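**Progress Report to the Bhattacharjee Fund**
**Project:** Junior and Family Access to Golf, Clirwood Municipal Course
**Submitted by:** Plurville Parks and Recreation Department
**Date:** 16 Nov 2018

## Status

The project remains on schedule and within its approved budget. This report covers activity from the opening of the season through the end of October. One deliverable, the relining of the short-game practice bunker, has been moved to next spring with the Fund's prior agreement.

## Participation

A total of 167 juniors enrolled in the instruction program at Clirwood. Family and junior rounds played at the reduced rate came to 2,826. Weekday afternoon tee times were the most heavily used, and the early weekend block set aside for families was slow to fill until the start time was moved later in the morning. The Department intends to keep the later start next season.

Enrollment from the Sandel neighborhood was lower than planned. Parents there reported that the bus schedule does not match the lesson times - the last return trip leaves before the second session ends. The Department has asked the transit office to review the route and expects a reply before spring registration opens.

## Course and Facilities

Five forward tees were built on the back nine, completing the set called for in the grant agreement. All are seeded and will be open for play in the spring. New yardage signs have been ordered for these holes. The existing signs will stay in place until the new ones are delivered.

Work on the clubhouse family room is complete except for punch-list items. The room was painted, the lighting was replaced, and the snack counter was refitted so that families can eat between a lesson and a round.
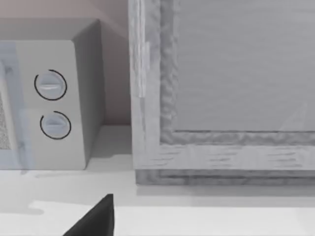 The contractor has been asked to correct the door closer at the patio entrance and to adjust two cabinet hinges. Final payment will be held until both items have been inspected. No change orders were issued during the period.

## Equipment

Junior club sets were purchased in three lengths and are loaned without charge at the pro shop. Demand for the shortest length was greater than forecast, and on several Saturdays in the summer program younger players had to share. The Department proposes to use the small balance remaining in the equipment line to buy additional short sets. Written approval for this purchase is requested.

## Budget

Spending on instruction was slightly under plan after two sessions were canceled for lightning. Spending on turf work was slightly over, owing to a second delivery of topsoil for the tee on the fourteenth hole. The two differences largely offset each other, and no transfer between categories is requested. A detailed statement is being sent under separate cover.

## Next Period

- Install yardage signs on the back nine
- Reline the practice bunker
- Confirm bus service for Sandel families
- Open spring registration, with returning juniors given first choice of sessions

The next report will be submitted at the close of the spring session.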